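Call for participants: help us find out how people judge a robot's grasp
Purnik Lab, Drirkine
Posted August 18, 2023

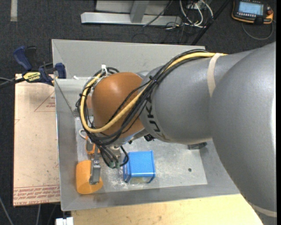 We are looking for people who would be willing to spend a morning or an afternoon with us this autumn, watching a robot arm pick household objects out of a metal bin and telling us, before each attempt, whether they think it is going to manage. You don't need to know anything at all about robots. In fact we would be especially glad to hear from people who have never been near one, as our last group leaned rather heavily towards engineers and we would like to put that right.

Why we are asking

For the past while we have been working on a method called Lis, which lets a robot make a guess at how likely a grasp is to hold before it closes its fingers. If the guess is poor, the arm moves off and tries from another side. In May we finished our first full round of trials, 2000 grasps in all, and the method did well with boxes and tubs and a good deal less well with anything round or slippery. It was also far too sure of itself when objects were lying close together or up against the side of the bin.

What struck us, going back through the recordings, was how often one of us had muttered "that's not going to work" a second or two before the arm found out for itself. So we tried a small side study. Two of our own staff went through 100 of the recorded attempts, stopped just before contact, and wrote down what they expected. On the attempts that failed, they were right more often than Lis was. That is a very small result from people who know the machine far too well, and we wouldn't want anybody to build on it, but it did make us want to ask the question properly.

What you would be doing

A session lasts two and a half hours, with a long break in the middle for tea and something to eat (we do take the biscuits seriously, and there will be fruit as well). You will sit at a desk behind the safety screen, with a clear view of the bin and a small keypad in front of you. Each time the arm comes down and pauses over an object, you press a key from one to five to say how confident you are that it will get a good hold. The arm then carries on, and you see what happens. Now and again we will ask you to say in a few words what made you choose the number you did. There are no wrong answers, and "it just looked a bit crooked" is every bit as useful to us as something more technical.

In the second half the order changes. You will be shown the robot's own guess first, as a number on a screen, and then asked for yours. We want to see whether people hold on to their own view or drift towards the machine's – and whether that drifting helps or does harm.

Who can take part

Anyone aged 18 or over who can see a screen and a workspace comfortably, with glasses or lenses if you wear them. You should be happy to follow instructions in English, though your answers may be in any language you like, as we have help with translation. The lab is on the ground floor with step-free access and a hearing loop. It can get noisy when the compressor starts up, so please tell us beforehand if sudden sounds are difficult for you and we will arrange a quieter session.

We already have 227 people on our list from earlier studies, and they are very welcome to apply again unless they took part in the Lis trials in the spring. We are sorry about that one exception, but we do need fresh eyes.

Payment and travel

Everyone who comes receives a shopping voucher at the end of the session, whether or not they finish, and we refund bus and train fares from anywhere in the Drirkine area. If you have someone to look after at home and need to pay for cover, do mention it in your message – there is a modest fund for this and it is hardly ever used up.

Your information

We record your key presses and, if you agree, your spoken comments. We do not film participants. Your name is kept apart from your answers and removed altogether once the study closes. You may stop at any point and ask for your answers to be taken out. The study is paid for by the Nedum Fund, which has no part in choosing participants and will see only the combined results.

How to apply

Please write to the Purnik Lab study desk, or telephone reception and ask for the Lis study. Tell us your name, the best way of reaching you, which times of the week suit you, and anything we ought to know to make the visit comfortable. We answer every message, usually within a week, although it may be a little longer while people are away on their summer holidays. If you would like to look round before making up your mind, just say so and we will gladly find a time to show you the workspace and put the kettle on.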